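Stoltia Support > Play & Craft > Foam Blocks
Ticket: Red blocks shedding and leaning in tall builds
Status: Open, waiting on customer
Opened: Thu 26 October

First message

Hi there! I'm writing about the Skullmont foam block set I bought through your shop, the big mixed box. I love it, I want to say that first, because I'm about to complain for several paragraphs. I have two problems and they may be the same problem, so I'm putting them in one ticket (sorry if that messes up your system).

Problem one is that the red ones shed. Little crumbs of red foam on the table, on my sleeves, in the carpet. The other colors do it a tiny bit, the reds do it a lot. Problem two is that the slim red pieces won't stay put when I stand them on end. I'm building a long wall with an arch in it for a window display, and the slim ones are supposed to be the uprights on either side of the arch. They go up fine, I turn around to get the next piece, and there's a lean. By the time I get the arch on, it's over.

Is this a bad batch? The box came from the November restock last year, if that helps, and I only opened it this fall. I have the receipt.

Reply from Stoltia Support

Thanks for getting in touch. Please try the following and let us know the results.
1. Check the base of a leaning block against a flat edge such as a ruler.
2. Let the blocks sit out of the box overnight.
3. Brush loose foam off with a dry soft brush. Do not use water or cleaning spray.
4. Tell us whether the surface is rough all over or only on certain faces.

My answer, next day

OK, did all of it! Ruler first. I checked 16 of the slim reds and most of them have a base that is very slightly off square. You'd never see it by looking, but against a metal ruler there's light coming through on one side. A couple are dead flat and those two stand up all day long, even with a book dropped next to them (not on purpose).

Overnight rest did nothing that I could see. They'd been packed pretty tight so I had hopes.

The brush helped more than I thought it would. I used an old makeup brush, and a surprising amount came off, mostly from the edges. After that I could handle them without turning my fingertips pink.
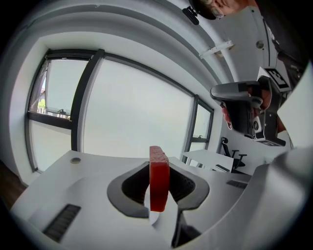
The slim reds do have a texture all over, to answer your number four. I don't mind that part, it's what makes them grip each other when they're stacked sideways. What I do mind is the ends. Look at the top of the one standing up: it's slightly rounded along the edge instead of crisp, and if the bottoms are like that too then there's less flat foam touching the table than there ought to be on a piece that narrow. It's standing straight there, but it's also being held. On its own on my table it's another story. My fat square blocks can get away with a soft edge. The skinny ones can't, or that's my theory anyway.

Could you tell me if the rounded edge is how they're meant to be? The drawing on the side of the box shows sharp corners, but it also shows a castle I have never managed to build, so I'm not taking it as gospel.

Reply from Stoltia Support

Thank you for the detail. Some softening of the edges is normal on this foam. A base that is visibly out of square against a ruler is not. Before we arrange replacements, please try standing the affected blocks on a non-slip surface. A thin rubber mat or shelf liner works well.

My answer, three days later

Tried the shelf liner! I had the end of a roll of the Bukska stuff from doing the kitchen drawers, so I cut a strip and ran it under the whole wall. Results:

On the bare table, the wall with the arch lasted long enough for me to say "ha!" and then went over to the left.

On the liner, same blocks, same arch, it stayed up through dinner. It came down when I moved the table, and I'll take the blame for that one.

On the liner with the worst blocks turned upside down, even better. One end seems to be cut straighter than the other on a lot of them. I've put a pencil dot on the good end so I don't have to get the ruler out again. Maybe put that in your help page? The turning over, I mean, you can skip the dot.

I also tried rubbing one base on fine sandpaper. Please tell other people not to do this. It tore little lumps out and now that block is a ramp.

So the leaning is mostly handled for the display, which goes in the window of the Ñahui toy shop and has to survive people leaning on the glass. I'd still like straight ones, though. The wall needs 20 uprights and I don't want to run shelf liner under everything I build from now on.

Reply from Stoltia Support

We can send a replacement bag of slim red blocks. Please confirm your address and the batch number printed inside the lid.

My answer, same afternoon

Lid says batch 150, a bit smudged but I'm fairly sure of it. Address is the same as on the order. Please leave the sandpapered one out of the count, that's on me. And if whoever packs the bag has a ruler handy, I'd be so grateful!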